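Dry Air, Tight Joints

Indoor humidity is set by three terms: moisture generated inside, moisture carried in with outside air, and moisture carried out by leakage. In an unheated room they stay close to balance. In a heated one they do not.

Air at freezing holds less than a third of the water vapor it can hold at room temperature. Warm it without adding water and relative humidity falls accordingly. Wood follows, slowly. A solid tabletop shrinks across the grain and hardly at all along its length, so fixed battens are the usual cause of splits.

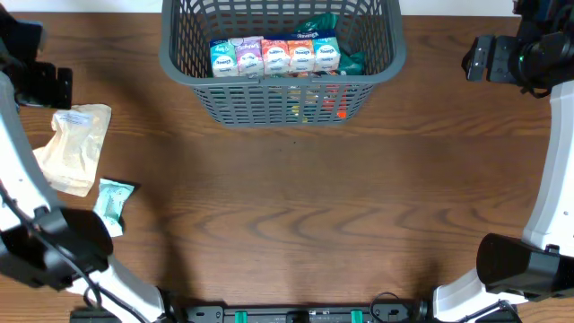

Slotted screw holes solve most of this. The joiners at Skernevby cut theirs 16 mm long and leave the screws just short of tight. Elimov, a smaller shop, uses sliding wooden buttons in a groove, a slower method that tolerates more movement.

Finish matters less than owners expect. Oil and varnish slow the exchange of moisture but do not stop it. A board coated on one face only will cup, as the bare face gains and loses water faster.
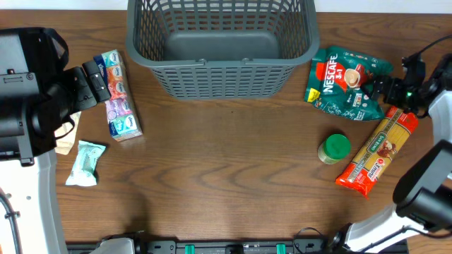 Measurement is cheap. A hygrometer should sit away from radiators and outside walls, and be read at the same hour for at least 7 days before any humidifier is bought. Readings taken in June say little about the heating season.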